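Giving up the dishwasher

We moved to the flat in Virnholm in February and I stopped using a dishwasher. I had one for 17 years before that, so I expected to hate it. I don't, although I did at first.

Running the built-in one would have cost 205 a year in power and tablets, and we only have a small kitchen's worth of washing up. My friend Kinga Vörös told me to wait a couple of months before going back to it. She has washed up by hand all her life and thinks most people just do it in the wrong order. Glasses first, then cutlery, then plates, pans last. Change the water before the pans. I used to start with whatever was on top.

The other change was doing it straight after eating. If I sit down first it doesn't get done until ten at night, and by then the rice has set like cement. Straight after supper it takes me one side of a record.

The double sink helps, and so does the rack across the small side.

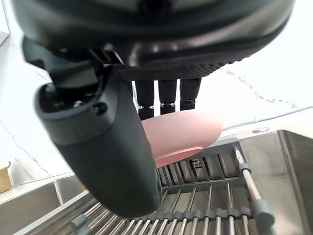
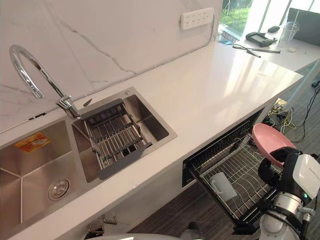
I also got rid of a lot of crockery. We had enough plates to go three days without washing any, and that was the real problem. Now there are four of everything and the rest is in a box for the charity shop, which I keep meaning to drop off on a Saturday.

The thing I still can't get right is the roasting tin. Soaking it overnight works but I don't like coming down to it in the morning. If anyone has a better way, leave a comment.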